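Nikora bench build - set-up guide for the workshop
Section 5: Mounting, cabling and first work with a real object

Read Section 4 before starting. Both arms should already be bolted to the body and the controller should have passed its self-check. Two people are needed for steps 1 to 6. The original notes were written by Samer Karam at the Steltthorpe workshop and were revised in June after the second build at Pustmont.

5.1 Placing the table

1. Stand the table on a level floor with the top tightened to its frame. Any rocking will show up later as poor repeatability.

2. Set the table surface at 816 mm from the floor. Measure at the two corners nearest the body.

3. Push the body up until the gap to the near edge is 3 cm. Lock the castors.

4. Wipe the tabletop and let it dry. A matt surface is best. If yours is glossy, rub it down with fine abrasive paper first.

Note: The reach limits in the supplied settings file assume a square top 850 mm on a side. If yours is a different size, change the values under "table" before switching the motors on.

5.2 Running the cables

5. Fasten the gripper cable at the wrist bracket, lead it back over the arm and clip it on the outer side. Leave enough slack for the elbow to fold fully. The loop should stand clear of the joint rings.

6. With the motors off, move each arm by hand from one end of its travel to the other. Watch the cable the whole way. If it pulls straight at any point, unclip it and give it more length.

7. Label both ends of every cable. Left and right use the same plug and the controller will not warn you if they are swapped.

CAUTION: Do not tie the gripper cable to the power lead. On the first build this caused dropouts on the right gripper that took a long time to trace.

5.3 First contact with an object

Choose something light with a soft or padded outside. We use a table tennis paddle in its case, which has a firm edge to aim for and a handle to show which way round it is lying. Avoid glass, anything with liquid in it, and anything you would mind dropping.

8. Lay the object flat within reach of both arms.

9. Select "Slow" on the speed menu.

10. Bring the left gripper down beside the object until the fingers rest against its edge. Keep the right gripper open and raised over the table.

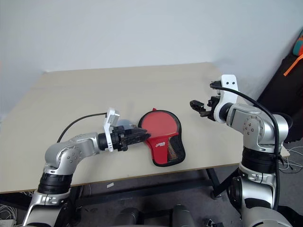
Which arm should make contact first?
Use the left. Its force limit is set lower in the supplied file, and the right arm stays free to be moved out of the way if the left one has to be backed off.

11. Hold the left arm still and read the finger force on the status page. It should settle. If the number keeps climbing, press Stop, raise the arm and go back to the zeroing routine in Section 4.

12. Repeat the approach from the other side of the object with the right arm.

Note: Fingertips that land too high on a padded edge tend to slide over it. Lower the approach height a little at a time and save the value when it works. Zdenka Todorova's settings for padded cases are in the shared folder under "soft goods".

5.4 Gripping and lifting

13. Open the left gripper and place one finger on each side of the rim.

14. Close on "Soft". Wait for the closed signal before moving anything else.

15. Raise the object slowly and turn the wrist until the object is upright. Stay low over the near edge of the table, so that a slip is a short drop.

16. Keep the right gripper open and clear during the turn. Bring it in only if you are practising a handover, which is covered in Section 6.

CAUTION: Mesh and fabric can catch on the ridges of the finger pads. Grip the stiff rim, and check that straps and loops are outside the jaws before closing.

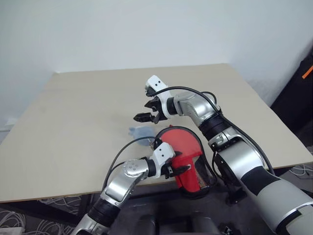 What should I do if the object slips during a lift?
Press Stop and leave the jaws as they are. Support the object with your hand once the motors are off, then open the gripper by hand using the release screw, and raise the grip force by one step before trying again.

17. Lower the object to the table, open the jaws fully, and back the arm away in a straight line before lifting it.

5.5 Before you leave the bench

18. Send both arms to the rest position and switch off at the controller first, then at the wall.

19. Look over the finger pads. Replace any pad with a torn ridge. Van den Broek pads fit without trimming - other makes may need the screw holes opening out.

20. Write up the session in the bench log with the object used, the grip setting and any stops. If you changed the settings file, save it under a new name and leave the old one where it is.

Spare pads and cable clips are in the drawer marked Nikora. Please add to the order sheet when you take the last packet.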